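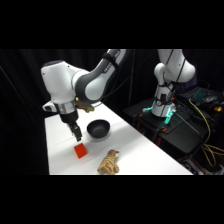
Teaching the arm a pick position above a small object

Posted by Anoma Marikar, 2021-05-28

This page is the second part of my notes for the arm in our shared workshop. In the first part we fixed the base and tested the emergency stop. Now we teach a good position for picking up a cube.

What you need

A table with a plain light top, a cube of one strong colour, and a bowl with no lid. Soft toys are also useful, but begin with the cube. I keep the program in a folder called Skater, so you will see this name in the steps.

Steps

1. Set the speed to 11 per cent. You can raise it later, but please not on the first day.

2. Put the cube where the arm reaches it without stretching. Turn it until two of its faces are parallel to the fingers.

3. Open the gripper and move the arm by hand until the fingers are 30 mm over the cube. Save this point as "above".

4. Go straight down 16 mm and stop. Look from the side, with your eyes at the height of the table. If one finger is nearer to the cube, correct the wrist — do not push the cube.

5. Go down the rest of the way, slowly, and save the point as "grip".

6. Return to "above" before you move sideways. I forgot this once and the bowl went to the floor.

7. Teach one more point over the bowl, higher than the rim, and let the program open the gripper there.

Cables

Strap the cables to the forearm, with a little slack near each joint. Thibault Gaillard made ours too tight in February and we had to replace a connector. Turn every joint to both ends by hand before you close the last strap.

If it misses

When the cube slips out, the "grip" point is usually too high. Lower it by 2 mm and try again. When the arm comes down beside the cube, check if somebody has moved the table. We have now tape on the floor for the table legs.

The next part is about soft toys, which need a wider opening and a slower closing.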